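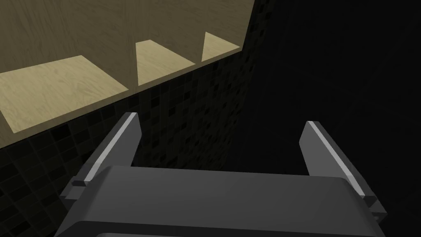
Uvura at Dreslow: Shelf and Cabinet Work

Dreslow looks after 488 furnished apartments in nine buildings. Between one tenant and the next, a crew goes in, empties the shelves and cabinets, wipes them, checks the doors and puts the standard items back. Last year there were 1,720 of these turnovers. The crew is 15 people on two shifts.

Since July the company has been preparing a two-armed robot for part of the job. The project is called Uvura. For now the robot does its practice in simulated apartments, in software from Lukus, and the crew decides what it practices. This page has views from one of those apartments, with notes on how the work is set up and what has changed for the people who do it by hand.

What the robot is meant to do

The first task list is short. Reach an open shelf, take an item out, set it in a bin. Later, take an item from the bin and put it back in the right compartment. Wiping is on the second list. Doors and drawers are on the third, and no date has been set for that one.

Shelves were picked first because they take the most time. On a normal turnover a crew member spends more of the visit at shelves and cabinets than anywhere else, and much of it is spent reaching overhead or working bent over. Shoulder and lower back complaints are the most common entries in the Dreslow injury log.

Beds, bathrooms and windows stay with the crew. So does the final walk-through. No one is planning to change that.

The practice apartments

Lukus built the rooms with wooden shelf units, dark tiled walls and plank floors. The furniture doesn't match any one building. Sizes and positions are varied between runs so the robot doesn't learn one cabinet by heart. In the first month the units were all set at chest height and the results looked very good. Then Stepan Hrynyshyn, the morning shift lead, pointed out that in the Milošević building almost every unit is hung high, and the crew works there from a step stool. The heights were changed the next week and the results dropped. They have come back up since, but not all the way.

So far there have been 1,112 recorded shelf runs. A run ends when the item is in the bin, when it is dropped, or when the robot stops itself. Each one is saved with views from the robot's own side, looking over the gripper or down past the body to the arms, and those are the views the crew reviews. They take some getting used to. The view can be tilted a long way over and you have to find the floor first.

Reading a wrist view

In the close view, the gripper is at the bottom with both fingers open and nothing between them. The pale strips run along the inner edges of the fingers. The wooden unit is up to the left, with three compartments showing and two dividers between them.

Reviewers look at the dividers first. A finger that comes in too close to a divider will knock it on the way out, even when it went in clean. The people on the crew know this from their own knuckles. They asked for a separate mark on the review sheet for it, and it was added.

Reading a body view

Both arms show in the wider view, along with the white torso they are attached to. One gripper is up in open space in front of the tiled wall. The other is right beside the lower edge of the cabinet, near the gray panel on the underside. There is a dark patterned rug on the planks to the right. 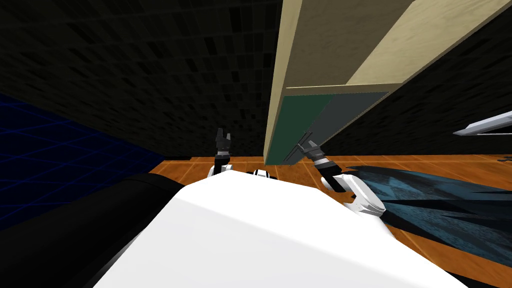 The bottom edge of a cabinet is where a lot of early runs failed. The robot would judge the edge a little too low and stop, or a little too high and touch it. A touch counts against the run at any speed. In a real apartment it means a dent, and a dent in a Milošević unit means replacing the whole side board.

Reviewers are told to give the place of the touch in plain words: lower edge, front rail, divider, side. At first the form had part codes taken from the furniture supplier. People left the box empty or guessed. After the codes were removed, nearly every form came back filled in.

The idle arm gets its own line on the form as well. When only one arm is reaching, the other should stay clear of the furniture and out of the way of anyone who might walk past. There is no one to bump in the practice apartment, but the rule is meant to be in place before there is.

What changed for the crew

The biggest change so far is the schedule. Each shift now has one person off turnovers for review, rotating weekly. Reviewing is paid at the same rate and counts as regular hours. It is done sitting down, in the small office next to the linen store, from 7:30 to 11:00 in the morning and from 1:00 to 4:30 in the afternoon.

Some people like it and some don't. Two crew members asked to be left out of the rotation and were. A third asked to do it every week – that was turned down, on the grounds that reviewers should still be doing the work they are judging.

With one person fewer on each shift, the rest carried more apartments through August and September. This was not planned well. Overtime went up, and for several weeks the Monday list was not cleared until Tuesday afternoon. A temporary hire has now been added on each shift, and the posts run through the end of the practice period.

Vsevolod Stasiv, who runs the project for Dreslow, met with both shifts about jobs. What he put in writing afterward is this: no position will be cut during practice or during the first trial building, and anyone whose tasks change will be trained on paid time. Nothing has been promised past the trial building. Several people asked for a longer commitment, and the question is still open with management.

What the crew has added

A good part of the current task list came out of review comments. A few that were taken up:

Empty from the top compartment down. The first version started with whatever was nearest, and in a real unit dust and small things fall onto shelves that are already done.

Stop if the item isn't on the list. Tenants leave medicine, letters and keys. A person has to deal with those, and the robot should leave them where they are.

Back out along the same line you came in on. Around a third of divider touches were on the way out.

Keep off the rug edge. In practice this only means where the robot stands before it starts to reach. Hrynyshyn asked for it after thinking about the hallway rugs in the older buildings, which curl.

One suggestion was not taken up. Several people wanted the robot to start with the high units only and leave the low ones to the crew, as the high ones are hardest on the shoulders. The answer was that a split like that would need two visits to every apartment. It may be looked at again after the trial.

Next

The trial building has not been chosen. It will not be Milošević, where the elevators are too small. Before any trial, the robot has to get through a full week of practice runs with no touches on furniture, at all heights. The best stretch so far is two days.

Review forms are kept in the office and anyone on either shift can read them. Comments can go on the forms or straight to Stasiv. New views will be put up here when the wiping tasks start.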